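Nesetti PC Assembly Kit: README and data card

Maintained by Máté Deák and Nighat Dhanial at Katona. Last edited April 8, 2024.

What the kit is

Nesetti is a bench kit for trying out robot assembly on a full-size desktop computer. Katona sells it as a fixture set with software and a recorded set of runs. Arms and grippers are not included. The recordings were made on the two-arm cell at our Parnus site, and this card covers both the kit and the recordings.

What you need

- A slotted aluminium bench the case can lie flat on
- Two arms that can both reach the inside of the case
- A two-finger gripper (ours is a Robotiq)
- A desktop tower with the side panel off
- The printed parts fixture, supplied

Layout

The fixture goes to the left of the case. It has a place for the hard drive, which stands upright, a square recess for the CPU, a slot for the expansion card and two long slots at the front for memory modules. Load only the parts your task calls for.

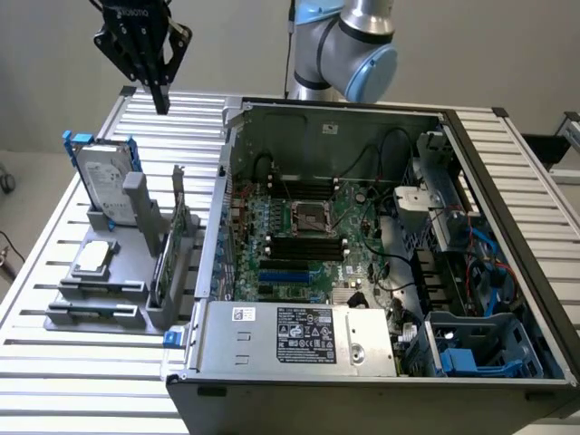 The recordings

There are 140 runs in the release, of which 131 are marked complete. The other nine are kept in a folder called partial and have the same file layout. Each run has fixed camera video, joint positions for both arms, gripper opening and a short text label. Labels were written by Géza Barta and checked by Jalen Obi.

Tasks are named by part: cpu, memory, card, drive. Cable routing is not a task in this version. Cables inside the case are left as they are and will get in the way of some approach paths, so plan for that. 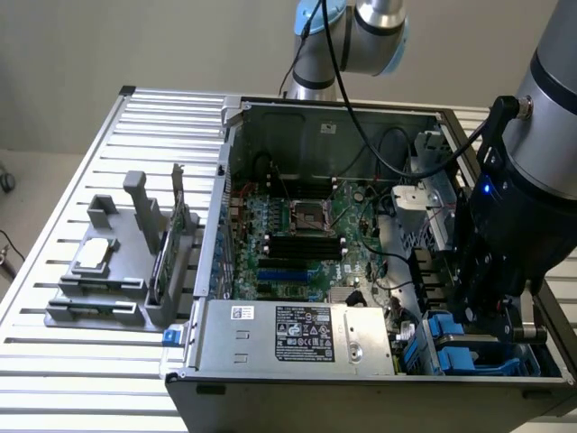
3 min read

Known problems

The fixture file is drawn for one size of drive rail. If yours are wider, edit the rail width before printing.

Arm poses are given in the bench frame. Early testers at Stusau loaded them in the arm base frame and got offsets in every run. Check the frame setting first.

Licence and changes

Recordings are free for research use. The fixture files may be printed and altered but not resold. Version 1.1 is planned for May and will add a second fixture size.

Questions about orders go to Ultan Mulcahy. Faults in the recordings should be sent to Nighat Dhanial with the run number.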